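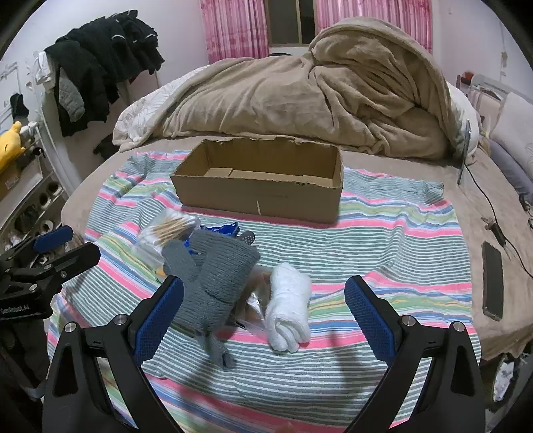
ZENDLEY, Wednesday, April 29, 2026

By Maricruz Zamudio

Print this page | E-mail this page

I have wanted to see the inside of the Clarkska mill ever since my sister-in-law gave me one of their table runners, so when they put up a notice in February that they were opening the weaving floor to visitors for a day, I signed up the same night. I own far too many striped cloths already (beds, tables, the back of the sofa, you name it) and I wanted to know how the stripes get in there.

The mill sits on the river side of Zendley, behind the feed store, and you would drive right past it if there weren't a line of cars on the shoulder. We were split into groups at the door and I ended up with a retired couple from upstate, a high school art class and a man who asked about the boilers at every single stop. Everybody got foam earplugs. I thought that was a bit much until we went through the second set of doors!

Our guide was a weaver named Strazds, who has worked there 30 years and talks with his hands, because for most of those years there was no point in using his voice. He started us in the warping room, and for me this was the best part of the whole day. All the cones of yarn sit on a big rack, and every thread runs off its own cone through a little eye and onto a beam. If you want a stripe down the length of the cloth, this is where you make it - you put the colored cones in the right order on the rack and that's your pattern settled before the loom even starts. The beam they were winding for us had 468 ends on it. One of the art students wanted to know what happens when you get one cone in the wrong place, and Strazds said you get a new pattern and the shop gets a sale rack.

I asked him why some stripes look crisp and others go soft at the edge. Part of it is the yarn, he said, and part is what you cross it with. A white weft over a pink warp gives you a pale pink, so if you want a strong pink you need to pack those warp threads closer together. I have been looking at my own bedding differently all week.

Then the looms. They run 40 of them on a normal day but only had six going for us, and six was plenty. The floor hums right up through your shoes. You can watch a dish towel grow while you stand there, and I did, until the rest of my group was in the next room and I had to trot after them. The oldest loom in the building is a narrow one they call Malto. They only use it for ribbon and tape now, and it has a stool in front of it with a cushion worn down to nothing.

Finishing was quieter and smelled like a clean laundromat. The cloth gets washed, pressed and inspected over a lighted table, and a woman there showed us how she finds a skipped thread with her fingertips before her eyes catch up. I tried it on a flawed piece and felt absolutely nothing. She let me try three times, which was kind of her.

Lunch was soup and rolls in the old carding shed, five dollars, cash only. Bring small bills if you go. The line moved slowly, but the corn chowder was good and I got to talking with the boiler man, who knows a great deal about boilers.

The seconds shop is at the end of the tour, naturally. It was almost 30 minutes to get to the register and I used the time badly, meaning I kept picking things up. I came home with two towels and a length of seersucker that I have no plan for. The bigger throws were gone by noon, so take a morning slot if that's what you're after. Parking is on grass, and the upper stairs are steep, but there is a freight elevator and they were happy to run it for anyone who asked.

They told us they hope to open the dye house to visitors next time. It was roped off this year for new drains, and all I got was a peek at some vats through the doorway. I've already put my name on the list.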